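4.2 Aufstellen und Ausrichten der Tischleuchte Wonau 700

1. Netzteil vom Stromnetz trennen. Leuchtenfuß auf ebener Fläche absetzen.

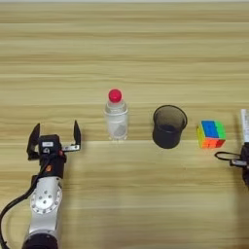
2. Abstand zwischen Leuchtenkopf und Arbeitsfläche auf 700 mm einstellen. Helle Holzplatten mit waagerecht verlaufender Maserung reflektieren stärker als dunkle; Helligkeitsstufe 2 wählen.

3. Gelenkschraube handfest anziehen.

ACHTUNG: Quetschgefahr am Federgelenk.

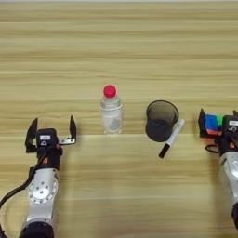
4. Netzteil anschließen und Taste MODE drücken, bis die Anzeige 936 erscheint.

Hinweis: Nach 2,000 Betriebsstunden Gelenk nachstellen.

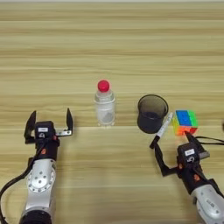 Abb. 4-3: Tischplatte, helles Holz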